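Snack Table and Drinks: Frequently Asked Questions

Vemico runs shared work rooms and a snack table for the people who book them. The questions below come up most often at the front desk. If yours is missing, leave a note in the box by the door and we will add it the next time this page is updated.

Who can use the snack table?
Anyone with a booking for that day, plus guests signed in under the booking. You do not need to ask first. People attending an evening talk in the Dakov room can use it too, but only until 9 p.m.

What does it cost?
Chips and other small bags are included in the room price. Bottled drinks are included up to 2 per person per day. After that, please add them to the sheet on the wall and they will go on the bill with the room.

What do you stock?
Potato chips in several flavors, plain crackers, nuts in sealed packs, soda and water. The selection changes with the supplier. In October we moved most of the order to Mok, an import grocer, so some of the labels are in Chinese. A card with the English name and ingredients is kept in the binder next to the napkins.

Where do things go when I take them out?
Bags lie flat on the table. Bottles stand upright in the wire basket, opened or not. The mesh lets spills run through, so put a paper towel under the basket if a bottle has been leaking.

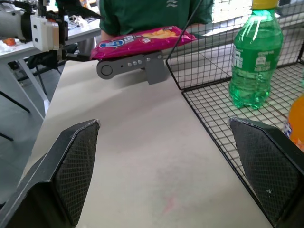
Please don't stack bottles on their sides to make more room. A cap that feels tight can still drip, and soda dries sticky on a light tabletop. If the basket is full, leave the rest in the storage cabinet until there is space.

Can I put a half-finished bottle back?
Yes, for the same day. Screw the cap on firmly and write your initials on the label. Bottles left overnight are poured out and recycled in the morning.

What about open bags of chips?
Fold the top over twice and use one of the clips from the drawer. Open bags are thrown out after 3 days. Chips that have gone soft can go in the trash right away — no need to wait for us to do it.

How do I clean marks off the table?
Warm water and a drop of dish soap will take care of most of them. For red or pink stains from sauce or seasoning, leave a damp cloth on the spot for a few minutes and then wipe. Do not use scouring powder or the rough side of a sponge. It dulls the surface.

I have a food allergy. Is the table safe for me?
We can't promise that. Nuts and dairy flavorings are handled on the same surface. Sealed packs from the cabinet in room 106 are kept apart from the open snacks, and the desk can unlock it for you.

Can I bring my own food?
Yes. Cold food is fine in every room. Hot food should be eaten in the Astska lounge, where the floor is easier to clean.

Something has run out. Who do I tell?
Dial 59 from any room phone. Refills go out at 10 a.m. and 2 p.m.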